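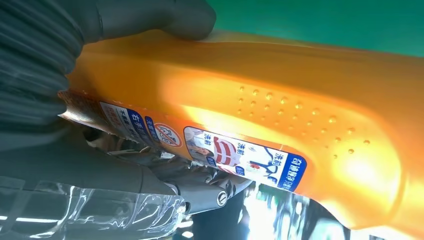

Marchetti

Dovis Bottles, sample episodes for the Dovis two-hand kit

README, version 2

If you have just unpacked a Dovis kit, or you're still deciding whether to get one, start with this data set. It holds 1,994 episodes of bottle handling, all collected with the two-hand version, and it's the set I wish I'd had when ours arrived at Itarmont. I don't work for the people who make the kit. We bought it, we've used it hard, and I like it a lot (complaints are further down, there are a few).

Contents

episodes/ one folder per episode, numbered from 0001
splits/ train and test lists
tools/ viewer and a small loader
CHANGES.txt
LICENSE.txt

Every episode folder has the head view, both wrist views, joint positions for arms and fingers, and a text file with the task in one short sentence. Video is 15 frames per second. Joint data is faster, and the loader lines the two up for you. Please use the loader! I did it by hand for the first version and got it wrong in a way that took ages to find.

We recorded 2,060 episodes in all. The ones missing from the release had a dropped video stream or a gap in the joint log. Failed grasps are still in. A hand that closes on nothing is useful data, and those episodes are marked fail in the task file so you can filter them out.

Tasks

Pick a bottle off the mat and hold it
Turn a bottle over and set it down on its cap
Pass a bottle from the left hand to the right
Line bottles up against each other
Take one bottle out of a row without knocking the rest over

The passing task is the reason to own two of these hands. With a single hand you end up setting everything down and picking it up again from a better side, and you can see that in the older set. Here the left hand can bring a bottle over the mat and the right can come up open to meet it, and when the timing is good it's a pleasure to watch. I've replayed some of those far more often than I needed to.

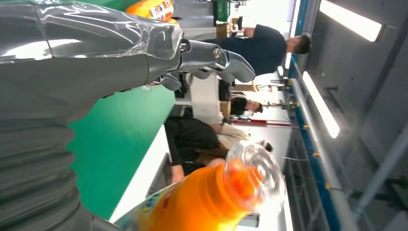 Grallville, 13/07/2021

Notes on the kit after a few months of use

Fingers first. Each one has its own joints and you can command them separately, but the ready-made grips that come with the controller are better than I expected, and most of this set uses them. The wide grip handles the round body of a bottle well. For the neck you want the narrow one, with the thumb started a little early. Smooth, shiny plastic is where things get touchy: close too gently and the bottle turns in the hand, close too hard and the plastic gives.

The wrist views are my favorite part. During a grasp there is so little distance between lens and bottle that you get orange plastic, part of a label and maybe a finger, and at first I thought that would be useless for training. I was wrong. Our policy trained with wrist views did clearly better on taking a bottle out of a row than the one that had only the head view. People and ceiling lights do get into the wrist video when the arm swings, so crop or mask if that bothers your model.

Now the complaints. The manual is thin on calibration, and the two hands need it done separately. The start-up check is slow. The viewer that ships with the kit can't open more than 16 episodes at once, so I wrote the one in tools/, which is plain but doesn't mind how many you give it. 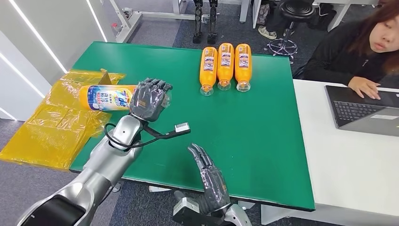 Taking one bottle out of a row is the hardest task in the set and the one I'd most like other people to try. The start position matters more than anything else I tuned. Spread the bottles out and almost any policy looks clever. Stand them the way the three orange ones are at the top of the mat, caps down and close against each other, and the fingers have hardly any room to get in between. Our best results came from going for an outside bottle first. I haven't found a good approach to the middle one, and would love to hear from anyone who has.

Known problems

Left wrist color drifts a little in long episodes.
Some task sentences say "bottle" where there is more than one to choose from. Treat any of them as correct.
The labels on the bottles are in Chinese. We haven't transcribed them.

Changes

March: first release, head view only.
Version 2: wrist views added, fail marks added, loader rewritten.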